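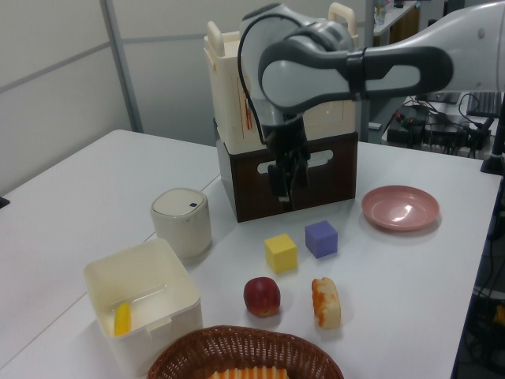
Zelle Tveit: Greifer knapp über der Tischplatte, davor Schaumstoffwürfel, Apfel und die offenen Behälter.

README zur Zelle Tveit
Aufbau, Pflege und kleine Reparaturen
Stand: 28. November 2019

Willkommen, und schön, dass du erst liest und dann schraubst! Diese Datei liegt im obersten Verzeichnis des Datensatzes Emmont und gilt für die Zelle, an der er entstanden ist und an der er hoffentlich noch eine Weile weiterwächst. Sie richtet sich an alle, die in Flomonton an den Tisch kommen, und genauso an die Kolleginnen und Kollegen in Grevbridge, die die Zelle nachbauen wollen und uns seit Mai mit ausgesprochen guten Fragen versorgen. Ein paar davon sind hier eingearbeitet, die übrigen stehen in fragen.txt.

Was in diesem Verzeichnis liegt

aufnahmen/ enthält 102 Durchläufe, jeweils mit Gelenkwerten, Greiferöffnung und den Bildern beider Kameras
kalibrierung/ enthält die Kameraparameter, nach Aufbaustand sortiert
wartung/ enthält das Logbuch (bitte wirklich hineinschreiben, auch Kleinigkeiten)
skripte/ enthält zelle_start, zelle_pruefen und greifer_nullen
fragen.txt ist die Sammlung aus Grevbridge mit unseren Antworten

Der Tisch

Die Tischplatte ist weiß und soll es auch bleiben. Wir wischen sie mit einem leicht feuchten Tuch ab und lassen sie ganz trocknen, bevor wieder etwas daraufgestellt wird. Scheuermilch bitte im Schrank lassen: Wir hatten auf der Vorgängerplatte eine matte Stelle, die in den Bildern hartnäckig als Gegenstand erkannt wurde, und das hat uns mehr Zeit gekostet als der ganze Umzug.

Der Arm kommt von hinten über den Tisch. Wenn du ihn neu montierst, zieh die Schrauben am Fuß über Kreuz an, zuerst nur handfest und in der zweiten Runde mit dem Drehmomentschlüssel. Danach den Arm stromlos einmal von Hand durch alle Gelenke führen. Das geht schwer, soll aber gleichmäßig schwer gehen. Ruckt es irgendwo, dann noch nicht einschalten und erst einmal im Logbuch nachsehen, ob das schon jemand bemerkt hat.

Die Kabelführung

Unser Sorgenkind, seit es die Zelle gibt. Das schwarze Kabel läuft in einer Schlaufe seitlich am Arm entlang bis zum Handgelenk, und an dieser Schlaufe hängt fast alles. Ist sie zu kurz, zieht sie bei gestrecktem Arm am Stecker. Ist sie zu lang, streift sie über die Behälter und verschiebt sie. Bewährt hat sich folgendes Vorgehen: Arm in die am weitesten gestreckte Stellung fahren, Kabel am oberen Gelenk locker anklipsen, am Handgelenk 40 mm Spiel lassen und erst dann den oberen Klipp schließen. Anschließend das Handgelenk langsam in beide Richtungen bis kurz vor den Anschlag drehen und dabei zuschauen, in aller Ruhe, gern auch zweimal.

Kabelbinder haben wir ausprobiert und wieder aufgegeben. Sie halten wunderbar, nur kommt man beim nächsten Greiferwechsel nicht ohne Seitenschneider aus, und mit dem Seitenschneider so dicht an der Signalleitung wird einem doch etwas mulmig.

Netzteile und Adapter gehören auf den Nebentisch. Wer dort aufräumt (danke!), möge bitte vorher jeden Stecker beschriften. Das Umstecken von Arm- und Greiferversorgung geht leider mechanisch ohne Widerstand.

Der Greifer

Am Handgelenk sitzt ein schwarzer Zweifingergreifer. Er wird nach jedem Einschalten genullt, also greifer_nullen aufrufen und warten, bis die Finger einmal ganz zu und einmal ganz auf gefahren sind. Zwischen den Fingern darf dabei nichts liegen. Klingt selbstverständlich, doch ein vergessener Würfel ergibt eine Nullstellung, die gerade so falsch ist, dass man es erst am Nachmittag merkt.

Für die tägliche Probe nehmen wir den Apfel. Er ist rund und glatt und verzeiht wenig, während sich die Schaumstoffwürfel auch dann noch brav greifen lassen, wenn ein Finger schief sitzt. Anfahren, schließen, ein Stück anheben, kurz halten.

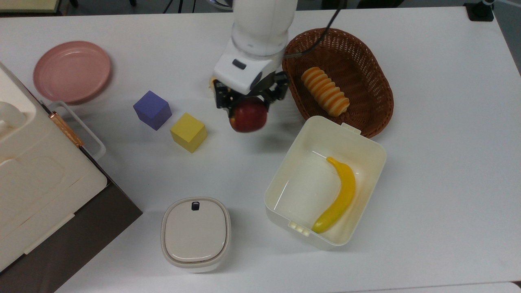 Bleibt der Apfel ruhig zwischen den Fingern, ist alles gut, und du kannst ihn wieder ablegen. Dreht er sich langsam heraus, sind meistens die Greifflächen fettig: mit Isopropanol abreiben, kurz ablüften lassen, noch einmal probieren. Sackt er auf einer Seite weg, stehen die Finger nicht parallel. Dann die Befestigung an beiden Fingern lösen, den Greifer ohne Gegenstand langsam schließen, bis sich die Flächen satt berühren, und in dieser Stellung wieder festziehen. Nach drei misslungenen Proben hintereinander hören wir auf und nehmen den Greifer ab, auch wenn gerade alle ungeduldig sind.

Zum Abnehmen bitte immer erst die Versorgung ausschalten und die Hand unter den Greifer legen. Er ist schwerer, als er aussieht, und die Tischplatte hat ein gutes Gedächtnis. Vor dem Aufsetzen die Anlagefläche am Handgelenk mit einem fusselfreien Tuch abwischen; schon ein Krümel Schaumstoff reicht, damit die Fuge ungleichmäßig wird. Rechne für den gesamten Wechsel mit Nullen und Probe etwa 45 Minuten ein.

Die Gegenstände

Würfel, Apfel, Banane, der rosa Teller und was sonst noch auf dem Tisch wohnt, werden gepflegt wie der Rest der Zelle. Kunststoff darf mit lauwarmem Wasser und Spülmittel abgewaschen werden, Schaumstoff bitte nur abklopfen. Der Flechtkorb bekommt hin und wieder einen weichen Pinsel zu sehen, vor allem am Rand. Stehen irgendwo Fasern ab, schneiden wir sie bündig ab, damit sich beim Hineingreifen nichts verhakt.

Die Lage der Dinge ist absichtlich nicht festgelegt. Du darfst also zwischen den Durchläufen umstellen, solange der Arm steht und die Freigabe weg ist. Was du neu dazustellst, trag bitte in das Logbuch ein, auch mit Farbe, und ersetze nichts stillschweigend durch etwas Ähnliches.

Die Kameras

Nach jedem Stoß gegen ein Stativ neu kalibrieren, auch nach einem sehr kleinen. Linsen nur mit dem Blasebalg und dem Mikrofasertuch reinigen. Die alten Parameterdateien bleiben im Verzeichnis liegen, sonst lassen sich die früheren Durchläufe nicht mehr sauber auswerten.

Bekannte Macken

zelle_pruefen meldet nach einem Kaltstart gelegentlich eine Zeitüberschreitung am Greifer. Ein zweiter Aufruf genügt.
Bei tief stehender Sonne spiegelt der Teller. Rollo herunter oder Teller umstellen.
Das Logbuch verträgt keine Umlaute im Dateinamen, im Text dagegen schon.

Ergänzungen sind herzlich willkommen, am liebsten direkt in dieser Datei und mit einer kurzen Zeile in wartung/, damit Grevbridge beim nächsten Abgleich sieht, was sich geändert hat.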